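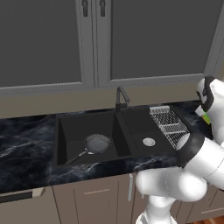

Lestlow over half term: what's on?
Started by nishatyagi, 16 November 2018

nishatyagi: We've taken a cottage in Lestlow for the August half of the summer holidays and I'd like to book things before the grandparents start having opinions. So far I have the harbour gala, the lantern walk and the open studios. The cottage has a kitchen with tall grey cupboards and a black double sink, so we can cook, but I would sooner be out. Two children, one husband, all easily bored. What's worth the money?

gullwatcher: Your title says half term and your post says August. Either way, do the lantern walk. It starts at Pletar Quay and goes up to the chapel, and the children get to carry fire, or at least a battery pretending to be fire.

Nour Nimri: Open studios every time. The Aksoy pottery lets small people have a go on the wheel and you come home with an ashtray in a house where no one smokes. £4 each last year.

tidetable_ted: Can't agree about the studios. Half of them were shut when we went, and the map had been drawn by someone with a grudge against north. Gala is better. Raft race, brass band, pasties.

Nour Nimri: Ted, you went at nine in the morning. They're artists.

tidetable_ted: It said nine on the leaflet.

gullwatcher: Gala parking is the snag. The field takes 700 cars and they all leave at once, through one gate. Get the 466 bus from the top of the hill and look smug.

nishatyagi: Sorry about the title, I copied it from my last thread. Is the Vosevis boat trip any good? My husband has seen the word "seals".

tidetable_ted: Lovely boat. We saw a buoy.

Nour Nimri: We saw seals. Take a coat, even in August, and sit at the back if anyone is queasy.

nishatyagi: Right, boat, lanterns and pottery. Gala if it's dry. Ted, I'll look out for your buoy.

tidetable_ted: It's on the left going out.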